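Search this site Go

# Rungate laundry cell: setup and care notes

Version of 01/09/2018. It replaces the older text file in the Wenamau shared folder.

This README is for the person who must start the Rungate cell in the morning or bring it back after a stop. It covers the gripper, the wrist camera and the small set of pictures we keep with the settings. It does not cover the arm controller, which has its own manual.

## What is in the folder

- `fingers/` drawings of the finger pair now in use
- `settings/` grip force, opening width, speed limits
- `stills/` wrist camera pictures, for comparing
- `log.txt` one line for every repair

Please do not rename the settings files. The start script looks for them by name and stops without a clear message when one is missing.

## Fingers

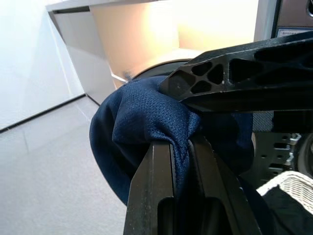 The finger pair is the part which needs the most care. Before the first run, push each finger gently by hand with the power off. If you feel play, tighten the mounting screws in small steps, first one side and then the other. Wipe the surfaces that touch the cloth with a dry rag and no oil. Look also into the triangular openings near the tip of the upper finger, because lint can stay between the ribs there and a brush reaches it better than air. With thin sports cloth, check that the tip presses on a real fold, as it does on the navy piece over the lower finger. A tip which holds one layer only will often lose the cloth at the first turn of the wrist.

Change the pads after 3000 grips. The counter is on the second page of the Isteo panel, and it must be set to zero by hand. We forgot this two times, and for this reason there is now a line for it in the log.

## Grip force

The value for light knit is 6 newtons. For towels we use the value in `towel.cfg`. Do not raise the force to cure slipping before you have cleaned the pads — in most of our cases the pads were the cause.

## Wrist camera

After any work on the wrist, take one still with the fingers closed on cloth and put it beside the stored ones. The fingers should enter from the same side and at a similar angle. If they do not, the camera bracket has moved and the calibration must be done again. It takes some 4 minutes.

Bright light on a pale basket can make the rim nearly white. The exposure should be set on the cloth, so that the folds stay readable, even when the rim is lost.

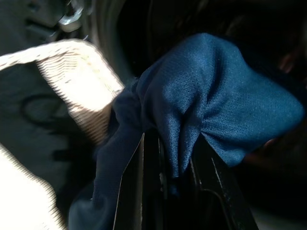
Wragg wrote back after reading the first draft that the order of the steps was wrong for a cold start: the camera should run for a while before calibration, or the result will drift during the morning. "I would also write down the room temperature," the message went on, "otherwise you will never find out why two days differ." Both points are now in the start list below.

## Start list

1. Power on, camera on, wait until the Isteo panel shows ready.
2. Write the room temperature in the log.
3. Check fingers and pads as above.
4. Run `start_check` with no cloth, then with one piece.
5. If error 69 appears, open the fingers fully and run step 4 again.

If error 69 comes back a second time, the cable at the wrist is the first thing to look at. Switch off before you touch the plug. The spare cable is in the drawer marked Rungate, and when you take it, please order a new one on the same day.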